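Mailing list archive – Household Manipulation Working List
Home | Threads | Search | Subscribe | Help
Reading time: 3 minutes

Subject: Re: Scoring rule for the bedroom litter task

Dear subscribers,

The Louro group thanks the Hirkley site for its message, which is quoted below in the parts that require an answer. Three views of the bedroom set-up at Plisterholm are given first, as the discussion depends on how the items lie in relation to the basket and the furniture.

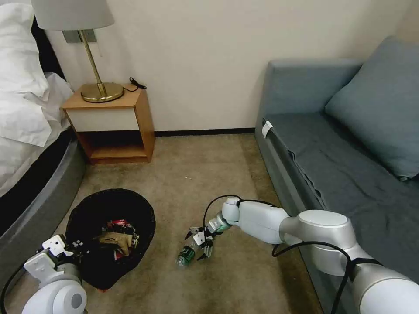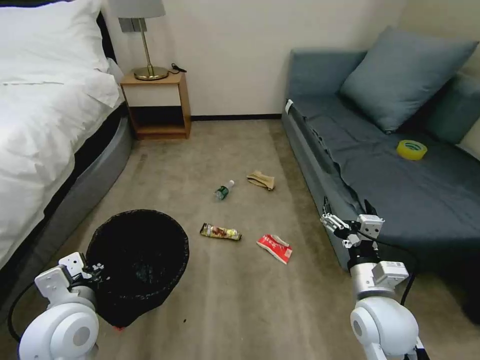
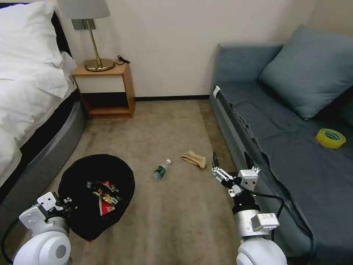 Bedroom litter task, Plisterholm. The green-labelled bottle is on the carpet in the second and third views; the views are not in order of time.

> From: Hirkley site
> We have read the October draft and are content with the choice of
> task. Our difficulty is with the scoring. The draft counts an episode
> as a success when every item is in the basket at the end. A policy
> that clears three items out of four receives the same mark as one
> that never touches the floor. We do not think this separates the
> methods under test.
>
> We also ask whether objects on the furniture are part of the task.
> A policy that clears the sofa seat may be doing something useful,
> or may be doing something it was not asked to do.

On the first point, we agree. The main table will now report the share of floor items placed in the basket, averaged over episodes, and the whole-episode success rate will be kept in a second column. We have rescored the existing 126 evaluation episodes under both rules. The ranking of the two strongest policies changes. The policy trained on whole episodes still finishes the room more often, but the policy trained on single pick-and-place segments clears a larger share of items overall. The draft did not show this, and its discussion section will be rewritten.

On the second point, the instruction given to the policy is to put the litter on the floor into the basket. Objects on the sofa, such as the roll of yellow tape in the second and third views, are outside the task. If a policy picks one up, the episode continues and a separate error is recorded. This error does not reduce the item score. We considered a penalty and decided against it, as any fixed value would be difficult to defend.

> From: Hirkley site
> Finally, could the list be told how the training data were divided?
> The draft gives one total and we could not reproduce it.

The total in the draft was wrong. The training set holds 900 demonstrations, of which 436 were recorded at Plisterholm and the remainder at our second site. Both policies were trained for 4000 steps on the same demonstrations. The evaluation episodes were kept apart from the start and no layout is shared between the two sets. The error came from an earlier count that included recordings since withdrawn.

One matter remains open. Under the item rule, a soft wrapper that catches on the rim of the basket has to be judged either in or out. At present it counts as in if it stays there once the gripper has opened and moved away. Scorers agree on bottles without difficulty, but they differ on wrappers and crumpled paper – enough to matter where two policies are close. We would welcome wording from any site that has already settled this. The Nendatska toolkit marks such cases as undecided and leaves them out of the average, and we are willing to adopt the same practice if Hirkley has no objection.

The revised table and the scoring sheet will be sent to this list when the second round of scoring is finished. Sites wishing to score a portion of the episodes independently should reply to the list and state which policy they would prefer to take.

Yours faithfully,
Evaluation team, Louro group

Previous message | Next message | Thread index

This archive uses cookies to remember your display settings. Accept | Manage settings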